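Media Regulation and Public Administration
Handout 4: Licensing of Community Radio

Reading for this session: course pack, chapter on spectrum and local broadcasting. Students should bring the Skaderholm case file to the seminar.

1. Purpose of the license

A community radio license permits a non-profit body to broadcast at low power within a defined area. The licensing authority must weigh two interests: access to the airwaves for local groups, and protection of existing services from interference. Most national systems separate the decision on content and ownership from the technical decision on frequency. The two files often sit with different offices, and much of the delay in the process arises at the point of transfer.

2. Stages of an application

An application normally passes through the following stages.

Notice of intent, published locally for 60 days
Proof of non-profit status and a list of board members
Technical clearance of site, mast height and power
Public hearing, where objections have been filed
Grant of a provisional license, followed by inspection

The applicant bears the cost of the technical survey. The fee for the license itself is usually waived or kept low.

3. Case: Skaderholm

The regional authority at Skaderholm received 473 applications in its first open round. It had planned for 200. Files were held on paper and logged by date of arrival, so that incomplete applications blocked complete ones behind them. In October the authority moved to Skuto, a shared register in which each office could see the status of a file. Applicants in the Valdebenito district later objected that the register recorded a refusal but gave no grounds for it.

Consider whether a duty to give reasons should apply at every stage or only to the final decision. The Skesavgate ruling, included in the case file, takes the second view.

4. Terms to know

Provisional license, harmful interference, service area, must-carry rule, duty to give reasons.

Written responses to section 3 are due on 19 April 2025.
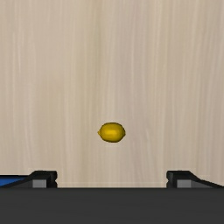
One student's response argued that the second view leaves small stations without a remedy: a group refused at technical clearance never reaches a final decision, and so never learns whether a lower mast would have been accepted.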